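Barreto Holds Off on Robot Arms, Will Rent Hand-Held Grippers Through September

Furniture maker to spend on trials first and decide on a larger purchase later
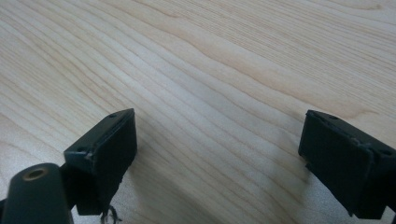 What the Company Is Buying, and What It Is Not

Barreto, a maker of tables and shelving, said Saturday that it will not buy robot arms for its packing line this year. It will rent two hand-held gripper tools from equipment supplier Koltuvis and use them to record how its own packers pick up and set down hardware, brackets and small panels. A decision on arms has been put off until the results are in.

The company had quotes from two suppliers, Koltuvis and Jatix. Both promised that an arm would pay for itself quickly. Neither quote included spare fingers, floor work or the hours needed to teach the machine a new part.

"We have been shown a lot of very nice videos," said Rasha Nassar, head of operations at Barreto. "I asked each supplier what happens when the finger pads wear down, and who pays for the morning we lose. I am still waiting for a number I believe."

Small Parts, Large Claims

Barreto's packing line handles 1,623 different parts. Suppliers were asked to say which of them a two-finger gripper could pick up without help. The highest claim was "nearly all." Barreto's own planning lead, Lourenço Seixas, puts it at around 300, most of them blocks and brackets with flat sides.

"Thin veneer pieces lying flat on a table are a problem for two fingers," Seixas said. "There is nothing to get hold of. If a supplier wants to prove me wrong, our door is open, and they can bring their own parts bin."

Terms of the Rental

The rental runs for six months and can be ended early by either side. Koltuvis will replace worn fingers and loose fittings at no charge. Recordings made during the trial stay with Barreto and may not be used in sales material without written consent.

Packers will be paid their normal rate for recording shifts. No jobs are tied to the outcome, and the company has made no promise to buy anything when the rental ends.

Next year's budget keeps a line open for automation but leaves the amount blank. Seixas will report to Nassar on pick rates, dropped parts and repair time before any figure is filled in.

Press Contact

Leonor Sequeira, Communications, Barreto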